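Saturday job, 25 January 2025: getting the two-arm cell at Trasano behaving again. Thread, because I'll forget all this by next week.

The left arm had started landing a bit shy of the drawer handle. Not much, but enough that it pinched air on one go in three by Friday teatime.

Took the jaws off, cleaned them, put them back on. One of the little screws had worked itself out by more than a full turn! Dab of threadlocker, lesson learned.

Then fresh brown paper on the table. The old sheet had gone shiny down the middle and the camera hated it.

Osamu Takeda swears by re-zeroing both arms every 400 cycles. We were on 1000. Ahem.

Right arm next – its cable loop needs enough slack to reach the tray and no more, so I've been fiddling with that as well.

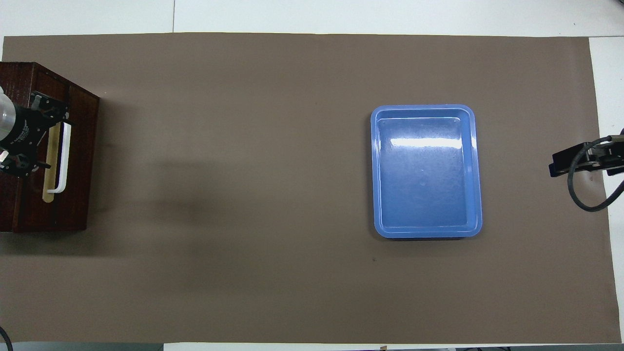 Left gripper over the box handle, blue tray waiting for the right one.

Speed's down at 70 per cent till Monday. If it still misses I'm swapping the wrist bracket for the spare Rirkell one.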